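Library's Old Towers Get a Second Life at Terska Repair Nights

Got a desktop computer gathering dust under the stairs? Terska's computer repair nights are back this month, and they've already filled every bench in the Mac Carthaigh Hall basement!

The program takes in retired office machines, cleans them out, tests the parts and sends the good ones home with families and students who need a computer. The spring drive brought in 313 towers, almost all of them from local offices and the two school buildings on Clindis Road. That's the biggest haul since the project started, and the storage room is packed to the door.

Malachy Ó Conaill, who runs the Friday bench, couldn't be happier about it. "I love these old business desktops," he said. "You pop the side off and there's room to get your hands in. The drives slide out on plastic carriers, the cables come in different colors, and a kid who has never held a screwdriver can follow where everything goes. By the second night they're explaining it to their parents."

Newcomers start with the basics: dust out the fans, check the cables from the drives to the motherboard, look over the heatsinks and reseat the memory. After that comes the part everyone waits for, the first power-up (there is usually some cheering). Machines that won't start get stripped for parts, and the shelves of sorted power supplies, brackets and screws are a pretty wonderful sight if you like that sort of thing.

Every drive is wiped before a computer leaves the building. Petrică Cârstea handles that job, along with the Likby log, the homemade database that tracks each part by number. The log reached entry 3921 last week, and 2660 of those parts have gone back into working computers.

Repair nights run from 6:30 to 9 p.m. every Friday through the end of May. They're free, tools are provided, and you don't need any experience. Kids under 12 should bring an adult. Donated towers can be dropped at the side entrance during the same hours, and keyboards and mice are welcome too. The group can't take tube monitors or printers this time.
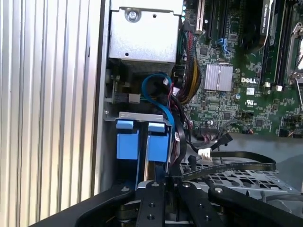 Inside a Dell tower, with a blue SATA cable looping past the power wires and the green motherboard.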